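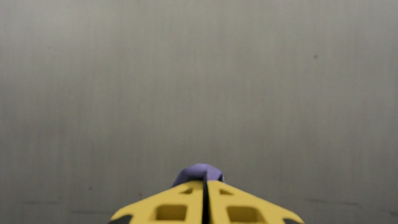
Mildura, July 19, 2018

Wine Service and Cellar Door, Session 3: Faults
Notes for people who missed it, or who were there and couldn't read my writing
Dulce Esquivel, room 221

Last updated: end of week 3

Started late, so we skipped the recap. Read your own notes on acid and tannin before next week.

What counts as a fault

Something in the wine that shouldn't be there, or too much of something that's fine in small amounts. Second kind is harder. A wine you don't like isn't faulty. A guest who doesn't like it may still tell you it's faulty, and you need to know the difference before you open your mouth.

Ask yourself two things. Does it smell of the fruit it came from? Would a second bottle of the same wine smell like this? If the second bottle is fine, the first was a bad bottle. If both are the same, could be the whole batch, could be the style. Ask the winemaker, don't guess in front of people.

Order of work when you open a bottle at the counter: look, smell, small taste. Smell before you swirl, then again after. Some of these things jump out of a still glass and get buried once you start throwing it round.

1. Cork taint (TCA)

The one everybody has heard of. Wet cardboard, damp basement, old newspaper, a dog that's been in the dam. At low levels you may not smell any of that. You just get a dull wine. Fruit gone quiet, finish short. This is the version that gets poured and drunk and the guest goes home thinking Stekley makes boring shiraz.

- Does not blow off. Leave it in the glass, it gets worse.
- Harmless to drink. Say so if asked.
- Bits of cork floating in the glass is NOT cork taint. That's a corkscrew problem. Fish them out.
- Sniffing the cork tells you very little. A cork can smell like cork and the wine be fine, also the reverse.
- Can happen under screwcap, rare, when the taint got in at the winery (barrels, wooden pallets, hoses, cleaning with chlorine).

People differ a lot in how well they pick this up. Some of you got it straight away on glass 2 and some of you got nothing even on the strong one. Find out which you are. If you're in the second lot, work your shift with somebody from the first.

Also your nose gets used to it fast. First sniff is the good one. Walk away, smell your sleeve, come back.

2. Oxidation

Too much air. Whites go darker, toward gold then brown, smell like bruised apple, sherry, stale nuts. Reds lose their brightness, go brick or brown at the rim, smell flat and a bit like raisins or old tea.

Most oxidised wine you'll meet at a cellar door was perfectly good yesterday. Opened bottle, left on the counter, somebody forgot to put it back in the fridge. So: write the day and time on every bottle when you open it. On the back label, marker pen. Not on a sticky note becuase they fall off in the fridge.

Careful with wines that are meant to be like this. Sherry, Madeira, tawny, some orange wines. The Valdovinos amontillado we poured is made with air on purpose and should smell of walnuts. If you tip that out the boss will not be pleased.

Old wine is a different question. Some brown at the edge of a fifteen year old red is age. Brown at the edge of last year's red, be suspicious.

3. Reduction (sulphur smells)

The opposite end, too little air. Struck match, rubber, boiled cabbage, rotten egg, drains. Shows up a bit more under screwcap because less air gets in.

Struck match in a chardonnay, plenty of makers want that now. The Clirow chardonnay has it on opening, a fair whack of it. Guests either love it or wrinkle their noses. Pour it, let it sit, talk about something else, go back.

Light reduction usually lifts with air. Swirl hard, or pour it into a jug and back. Cabbage and onion smells tend to stay. If it's still there after ten minutes then open another.

The coin trick: somebody asked. A clean copper coin in the glass will bind up some of the egg smell. Works as a test, on your own glass, in the back. Not in a guest's glass please. And most coins now are hardly copper at all, so a bit of clean copper pipe does better. Tip the glass out afterward, don't drink it.

4. Volatile acidity (VA)

Vinegar, and the nail polish remover smell that tends to come along with it. Every wine has some. A little gives lift to a big red, and sweet wines carry quite a lot without anyone minding. Too much and it's sharp at the back of the nose and hot in the throat.

Comes from bacteria plus air. Damaged fruit, barrels not topped up, fruit flies, general mess.

Does not go away with time in the glass. Bottle variation less likely than with cork, so if one bottle has it the rest of the case likely does too. Tell whoever runs the cellar.

5. Brett

Short for Brettanomyces, a yeast. Band-aid, horse, barnyard, smoky bacon, sweaty saddle. Mostly reds, mostly ones that saw old barrels.

This is the arguing one. We argued. A touch of it, some drinkers call that character. A lot, and the fruit is stripped out and there's a metal taste on the finish. My rule for the counter is can you still tell what grape it is. If no, it's a fault, whatever the label cost.

Dont tell a guest their favourite red is full of Brett. No good comes of it.

6. Heat damage

Bottle left in a hot car, shed, or shop window. Stewed, jammy, flat. Look at the top of the bottle: cork pushed up a bit, sticky run of wine under the capsule. Screwcaps don't show it so clearly.

Matters here more than most places. Between about November and March, every guest who buys from you should be told not to leave it in the boot. Say it every time. Offer to hold the box till they're done with lunch.

7. Light strike

Whites, rosé and sparkling in clear glass. Wet wool, cooked cabbage. Can happen quickly under bright lights, faster again in sun on a window sill. Display bottles in the front window are display only. Never sell them, never pour them. The Clirkora rosé is in clear glass so it stays in the carton until it's needed.

8. Fizz where there shouldn't be any

Two causes. Some carbon dioxide left in on purpose to keep a young white fresh, tiny bubbles on the side of the glass, gone after a swirl. Fine. Or it started fermenting again in bottle, cloudy, yeasty, a hiss on opening, maybe a bulging closure. Not fine. Stand the rest of that case apart and open them over a sink.

Not faults

- Tartrate crystals. Look like sugar or broken glass at the bottom of the bottle or stuck to the cork. Natural, comes out of the wine in the cold. Guests worry about the glass thing so take it seriously, show them, re-pour.
- Sediment in an older red. Stand it up the day before, decant slowly.
- Cloudy wine sold as unfiltered. Check the label first.
- Mould on the top of the cork, under the capsule. Wipe it. Smell the wine.

What to say to the guest

Guest says something's wrong. You say "Let me have a look at that for you." Take the glass AND the bottle. Smell it away from them. Come back with a fresh pour from a new bottle whether or not you agree. Don't argue, don't teach. If they ask, one sentence.

If they're right, thank them. If they just don't like it, "This one's made in a drier style, would you like to try the other?" and move on.

Write every returned bottle in the book: wine, batch if you can find it, what it smelled like in your own words, kept or tipped. Put the closure back in, keep the bottle cold, and the supplier will normally want to see it before they give credit. An empty bottle gets you nothing.

Pour list from today, in order

Glass 1 clean riesling, the control. Glass 2 same riesling, TCA added. Glass 3 oxidised, opened Monday and left out. Glass 4 Clirow chardonnay. Glass 5 Stekley shiraz, clean. Glass 6 Stekley shiraz with vinegar added, which was me with a dropper so not a perfect copy of the real thing. Glass 7 Valdovinos amontillado.

If you want to do the oxidised one at home: take a cheap white, pour out 200 mL, leave the rest with the cap off on the bench for a few days. Smell it every morning next to a fresh one. Cheap and you'll remember it.

For next week

Bring your own glasses, four each, same shape. No perfume, no hand cream, no coffee in the hour before. Read the handout on sparkling, first half only, second half has an error in the sugar table and I'm redoing it.

Short write-up due: pick one fault, 400 words, how you'd spot it and what you'd say at the counter. Paper or email both fine. Name on it this time please.

Related handouts
Session 1: Holding the glass, and other basics
Session 2: Acid, tannin, sugar, alcohol
Session 4: Sparkling (part one)
Opened bottles: how long they keep
Blank returns sheet for the book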